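RIDURA OPENS ITS STONE WORKSHOP TO WALK-IN ORDERS

For immediate release

I've been putting off writing this one for weeks, mostly because I wanted the dust extractor running first. It's running! So I can finally tell you that Ridura, my small stone and furniture business, is opening its workshop in Nanari to walk-in customers from July. Up to now we've only sold through two stores, and if you wanted a table in a different size you had to ask them, they had to ask me, and by the time my reply got back to you it was usually a different season.

From now on you can come in, pick your slab, argue with me about the edge profile and go home with a drawing. The doors open at 9 in the morning every day except Monday, when we cut. Cutting is loud and wet, and you wouldn't enjoy it.

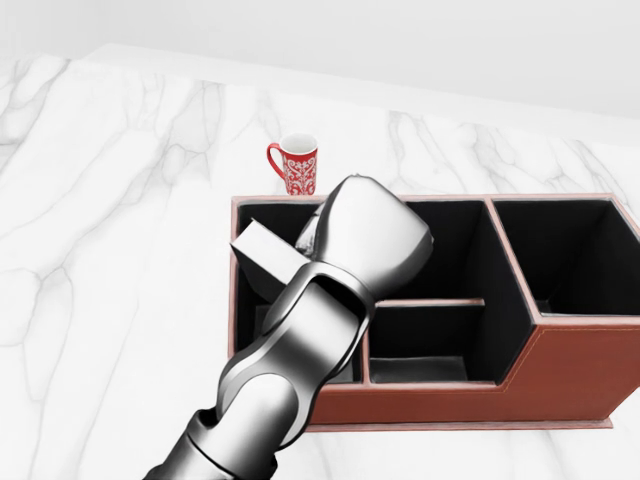

Page last changed: July

The new range is called Letach, and it's desks and dining tables with white marble tops. I've wanted to make these for years. Marble has a bad name as a work surface – people hear "it stains" and run straight to laminate – and I think a lot of that comes from tops that left the shop with the wrong finish. A high polish looks lovely in a hotel lobby. On a desk, where you're going to drag things around and put a coffee down forty times a week, every dull patch shows up against the shine. So all Letach tops are honed, then sealed, then left alone for 12 days before we seal them again.

That gap in the middle is the part other shops ask me about. We tried it with less time and we tried it with more, and I'm happy with where we ended up. It does mean you wait longer for your table. Sorry about that, but I'd rather you were a bit annoyed with me in the first month than really annoyed in the third year.

The stone comes to us through Tsuji, the yard across the river, and they've been very patient with a customer who wants to look at both sides of everything. We've agreed to take 3000 square feet over the course of the first contract, which is a big number for a shop our size (I slept badly the night I signed). It also means I can hold the price steady for a good while, and that matters to me more than having twenty colors on the wall.

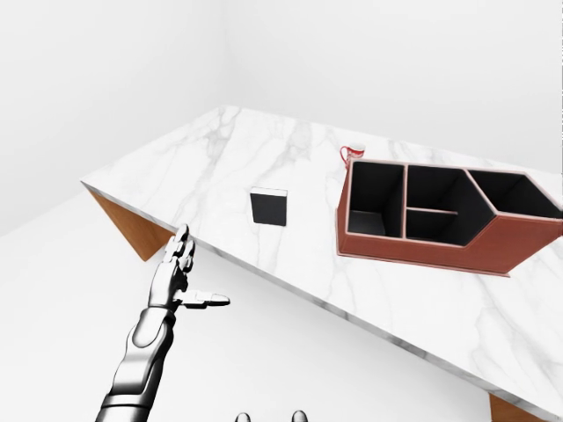
White marble top with wooden supports underneath.

Prices for the smallest Letach desk start at $1315, with delivery included if you live in Nanari or close by. Bigger tables are priced by the drawing, so bring your measurements. Please measure the stairs too! And the turn at the top of the stairs. A stone top doesn't flex and neither does a banister, and I have stood on a landing with one end of a table in my hands, going neither up nor down, more often than I'd like.

We're also starting a resurfacing service for older tops, whoever made them. Rings, etching from lemon juice or vinegar, that cloudy patch where somebody used bathroom cleaner – most of it can be honed out. Chips on the edge are harder and I'll tell you so when I see them. Small pieces can be carried into the workshop, and for anything you can't lift we'll come to you with the hand machine and a lot of plastic sheeting. The first look costs nothing.

One thing we won't be doing is kitchens. I get asked almost every day, and there are shops that do it well, with templates and plumbers and all the rest of it. We make furniture and I'd like to keep it that way.

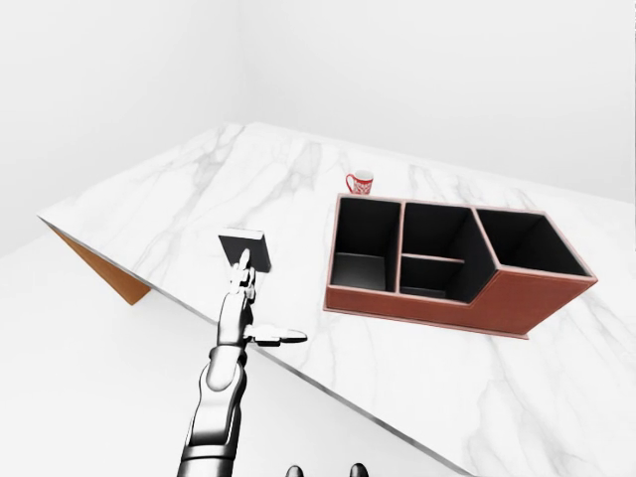 How should I clean a honed marble top from day to day?

Use a soft cloth, warm water and a drop of plain dish soap, then wipe it again with clean water and dry it. Keep vinegar, lemon and anything sold for removing limescale well away from it.

A printed care sheet goes out with every table, and there are spare copies by the door if you lose yours. Retailers who already carry Ridura pieces will keep getting them on the same terms as before, and the Letach desks will reach both stores once the walk-in orders have settled down.

Press visits are welcome in the afternoon, when the saw is off and you can hear me talk. Contact the Ridura workshop in Nanari to set one up, and wear shoes you don't mind getting gray.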